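Communiqué de presse

9 juillet 2012

Label « Logement serein » : l'association de locataires Prakau demande à voir les chiffres

Le groupe immobilier Bendar a présenté son label « Logement serein », censé garantir aux locataires des appartements mieux isolés, plus silencieux et moins coûteux à chauffer. L'association Prakau a lu le dossier. Elle n'y a trouvé ni relevé de température, ni mesure acoustique, ni facture comparée. Elle y a trouvé en revanche 19 pages de présentation et une charte de couleurs pour les halls d'entrée.

Prakau ne conteste pas l'utilité de rénover. Une partie des immeubles concernés n'a connu aucun chantier sérieux depuis leur livraison, et les locataires réclament des travaux depuis longtemps. Mais un label engage celui qui le décerne. Or, dans le cas présent, le label est décerné par Brernis, bureau de conseil rémunéré par Bendar, sur la base d'un questionnaire rempli par Bendar. L'association a demandé en janvier à consulter ce questionnaire. La réponse reçue tient en deux lignes et renvoie à la plaquette commerciale.

La hausse de loyer, elle, est chiffrée avec précision : 6 % dès la signature du nouveau bail pour les appartements labellisés. Le groupe affirme que cette somme sera « compensée par les économies d'énergie ». Sur quelle surface, avec quel mode de chauffage, au bout de combien d'hivers ? Le dossier n'en dit rien. 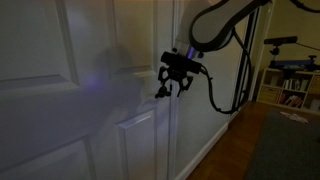
L'association s'interroge aussi sur le choix des logements retenus. Sur les 200 appartements annoncés pour la première tranche, la plus grande part se trouve à la résidence Papadakis, dont les fenêtres ont été remplacées avant même que le label n'existe. Attribuer au label un confort obtenu par des travaux antérieurs est une méthode commode — elle ne renseigne en rien sur ce qui attend les locataires des autres immeubles. Ceux-ci sont inscrits dans une deuxième tranche, sans date.

Quant au volet acoustique, il repose sur la notion de « calme ressenti ». Prakau avoue ne pas savoir ce que recouvre l'expression. Le bruit entre deux appartements se mesure en décibels, avec un matériel courant, en une demi-journée. Si les résultats sont aussi bons qu'on le dit, leur publication ne devrait gêner personne.

L'association présente donc 4 demandes au groupe Bendar :

— la publication du questionnaire et des réponses transmises à Brernis ;

— des mesures thermiques et acoustiques confiées à un organisme sans lien financier avec le groupe ;

— la suspension de la hausse de loyer tant que les économies annoncées n'ont pas été constatées sur une saison de chauffe complète ;

— un calendrier écrit pour les immeubles de la deuxième tranche.

Un courrier reprenant ces points a été adressé à la direction du groupe. Prakau invite les locataires à qui l'on propose un nouveau bail à en demander une copie avant toute signature et à conserver leurs factures de chauffage des dernières années. Une permanence d'information se tiendra au local de l'association, où le dossier de présentation du label peut être consulté dans son intégralité, charte de couleurs comprise.

Contact presse : association Prakau, service communication. Le courrier adressé au groupe Bendar est disponible sur simple demande.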